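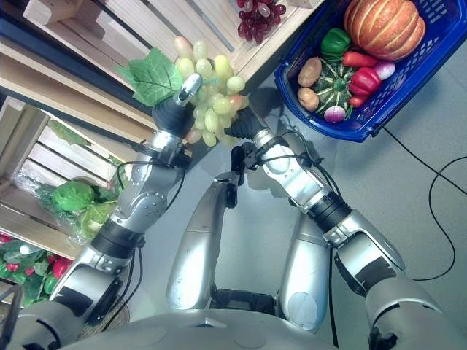 Hand comparison, produce corner – gallery
Liao bench, Wallitz workshop. Posted in March, more to come when the files are sorted.

Quick page, sorry for the state of it. We had two sets of hands to compare on the same arms and the produce corner is what we settled on for the soft stuff. Blocks and cans tell you very little, everything picks up a can. Grapes are worse: lots of small round surfaces, bunch sags, stem in the way. Artificial fruit throughout so we can repeat the grasp without buying groceries every morning.

The Gravar hands are the ones we know. The Lindavby hands came in later and have had less time on them, keep that in mind reading the notes. Same controller for both, same gains to start with, then tuned a bit per hand. 174 logged grasps so far over both sets, the long log is at 2272 lines and badly needs a cleanup.

Setup notes
Head camera view only on this page. The wrist data is in the log, not here.
Crates on the left, blue basket on the floor to the right. Move is crate to basket or basket to crate, depends on the run.
Two-handed grasps for the bunches. One hand works for the carrots and peppers, did not bother with pictures of those.
Grip force capped at level 4 for all soft items. Level 2 for the first close, then step up.

Green grapes
Light colored berries, a bit see-through, with an artificial leaf on one side. The leaf is a pain for the vision side – the segmenter likes to call it a seperate object and then plans a grasp on it. Hand-labeled a few views and it got better, still not great when the leaf lies over the crate wood. Our notes say approach from both sides and low, let the bunch hang between the hands. Squeezing from the top just rolls it.

Red grapes
Fingers spread, thumbs turned in. More contact than the fingertip pinch and that is the grasp we would pick for anything that sags. Slower to plan though, the thumbs need to clear each other and the planner is fussy about it. Dark berries against dark hands also gave the tracker some trouble, so we ended up leaning on the wrist sensors for the last bit of the close.
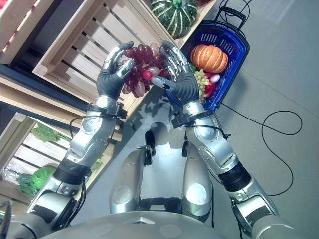 What we think so far
Gravar – quick to close, forgiving if the arm is off by a little. Tends to over-squeeze unless you cap it. Finger pads wear, change them before a long run and not after.
Lindavby – nicer contact feedback, fiddly calibration. Thumb zero drifted twice, redo it every time the power has been off. Connectors are easy to get at, wich we liked.

Controller: one setting for both hands was a bad idea. Separate profiles now. Should have done that at the start.

Still to do
Lettuce in the plastic bag. Shiny, slippery, depth camera hates it.
Pumpkin, two hands, from the basket. Tight fit at the rim.
Rerun the green bunch with the leaf taken off, same start pose.
Tidy up cable routing at the wrists before the next round.
Tables with the per-item results go on the Wallitz page once the log is cleaned.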